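Shelf notebook, Trureo project
May 31, 2025

OK so, picking up from the cubby runs. I left off last time complaining that the policy was great on an open table and then fell apart as soon as there were walls on three sides of the target. I now have numbers instead of complaints!

Quick recap of the comparison so I can find it later. Two policies, same network, same training length, only the demos differ. Donati is the plain one: 800 teleop demos, every one of them starting from the home pose. Ovix gets those same 800 plus the recovery clips, where the operator takes over after the hand has already ended up somewhere bad (thumb against a divider, fingers too high, fruit half pushed to the back) and fixes it from there. That brings Ovix to 1,076 demos in all. The extra clips are short, so the difference in actual minutes is smaller than it sounds, but I still owe us a control run with the same number of ordinary demos. Writing it down so I stop forgetting.

The test is fetch and place: take the named fruit out of its cubby, put it down in another one, let go, back out without touching the shelf. 22 trials per policy, start cubbies drawn from the same list for both. I only call it a success if the fruit stays where it was put.

Donati: 9 of 22.
Ovix: 16 of 22.

I was hoping for a gap and got a bigger one than I'd bet on. Still only 22 trials each, so no victory lap. Pear, mangosteen and apple are the set I like best so far, one per cubby, and all three want a different grip.

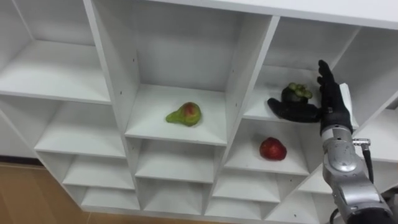
Page last changed: May 31, 2025

The mangosteen is the one I keep going back to. With the thumb stretched out low along the shelf like that, the fruit sits between thumb and palm and the fingers hardly have to close, and Ovix goes for that shape a lot more than Donati does. Donati likes to come in from higher up and pinch, which works fine on the table and then runs the fingertips into the board above. My guess is the recovery clips taught it the low thumb, because that's how the operator usually got out of trouble. Only a guess until I go through the clips and tag them.

Six failures for Ovix, then. Four were the pear, and all four were the same thing: it rolls when the thumb touches it first, ends up by the back wall and the hand chases it. The other two were releases where the fruit came along with the fingers on the way out - very annoying to watch when everything before it was perfect. No apple failures at all.

One thing that bit me: the Broteo logger drops the wrist torque channel if you restart it between trials without closing the old session. I lost torque on the first few Donati runs. The success counts are fine, but don't use those files for contact plots.

Next up:
- control run, ordinary demos only, matched to 1,076
- pear recovery clips, mostly with it already at the back of the cubby
- slower finger opening on release, try it on Ovix before retraining anything
- bottom row cubbies, which I have been avoiding (the wrist angle down there is ugly)

Shelf stays where it is, please, I don't want to redo the calibration.

Trureo lab notebook | Contact: use the project mailing list | © 2025 Trureo | Back to top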